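Week 7: Why We Put Things Off

Hi all, these are my notes from Thursday, tidied up a bit (only a bit!). If you missed class, read them alongside the Khamphan chapter and you'll be fine.

I started with my own tax folder, which sat on the kitchen chair from the end of winter until August. I wasn't lazy that spring, I painted a whole hallway. I just didn't want to feel dumb for an hour. Most writers on this subject now say putting things off is about mood more than time, and I think they're right.

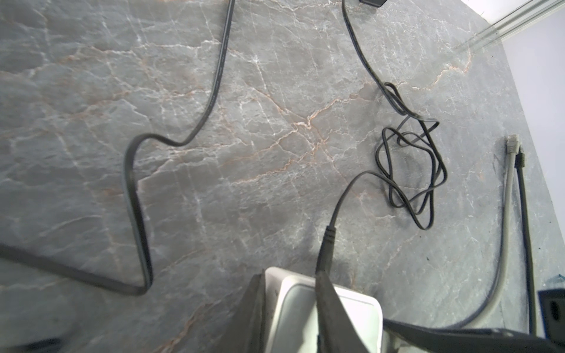

Notes by Daniyal Jatoi | Study Skills, evening group

So, the first idea: a task has a "start cost." Writing a 400-word reply might take 2 minutes once you're going, but getting going feels awful, and we pay that price in our heads over and over. Évan Marty calls it "rent on an unopened letter" in the Patside reading. I love that phrase, steal it for your essays (with a citation, please).

Second idea: far-off rewards look tiny. Offer me $60 today or a bit more next month and I'll grab the $60, even though I know better. Homework works the same way. The grade is weeks off and the couch is right there.

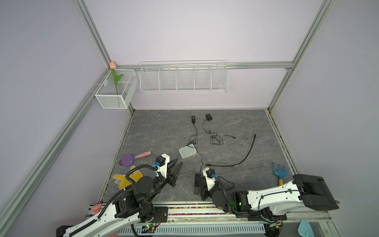
That's also why fake deadlines mostly flop. You know who set them, and you know that person is a pushover. A deadline somebody else is waiting on works much better, so find a partner before next class and swap one small promise each.

Third idea, and we ran out of time on this one: make the first step silly small. Open the file. Type your name. Then stop if you want to!

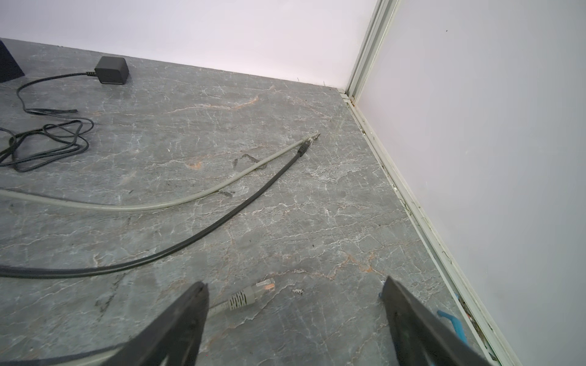

Cables on the floor near a corner.

For next week: read Serkel, the first half only, and bring one thing you've been dodging. It can be private, I won't collect them.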